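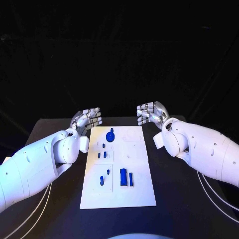
Section 5: Setting Up the Worktable

This section covers the Drosley folding worktable from the time it is out of the carton until it is ready for use. Read it through once before you begin. Allow 31 minutes for a first assembly. You will need a second person for steps 3 and 4.

Before you start

Check the parts against the packing list inside the lid of the hardware box. If anything is missing, do not assemble the table. Write to the parts desk at Biseck, attention Biljana Dumitrescu, and give the part number and the lot code printed on the underside of the top. The parts desk is closed on Sunday.

Lay a blanket or a flat piece of cardboard on the floor. The finish on the top marks easily until it has been waxed.

Assembly

1. Place the top face down on the blanket with the lot code toward you.

2. Fit the two hinge rails into the grooves. The rail stamped L goes on your left. Start all the screws by hand before you tighten any of them.

3. Have the second person hold the first leg frame upright in its rail. Slide the pivot pin through from the outside and fit the clip. Repeat for the other frame.

4. Open both leg frames until the braces lock. Turn the table over together, lifting by the rails.

CAUTION: Keep fingers away from the braces while they are opening. Do not lift the table by the leg frames or the braces.

5. Tighten the rail screws with the wrench supplied. Stop when the washer no longer turns.

Leveling

6. Put the table where it will be used. Set a level along the long side, then across the short side.

7. Turn the foot at the low corner counterclockwise to raise it. Go a little at a time and check both directions again after each turn.

8. Hold the foot still and run the lock nut up against the leg.

Note: On carpet, the feet settle over the first week. Level the table again after that.

Finished height is 705 mm with the feet screwed all the way in. With the feet at the top of their range, the table is some 31 mm higher. Do not go past the red line on the thread.

Using a board or mat

Small work is easier to keep track of on a separate board. Use one that lies flat and leaves space on each side for your arms. The Stosa mat (sold separately) is 412 mm deep and may be left on the table when it is not folded. 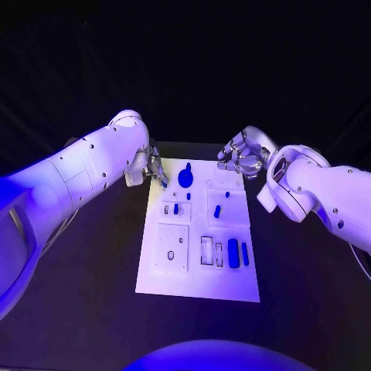 White task board on a dark tabletop.

Do not clamp a board at the center fold. Clamps may be used along the two long edges only, with a scrap of wood under each jaw.

Care

Wipe the top with a damp cloth and dry it. Do not use scouring pads or solvent. Wax it once a year with Nedeljković paste wax or a similar clear wax, and keep wax off the hinge rails.

Check the rail screws each time you wax. If a brace does not lock with a clear click, stop using the table and order brace kit 412.

To fold the table, clear the top, turn it over, and press both brace tabs inward. Store it flat or on its long edge in a dry place.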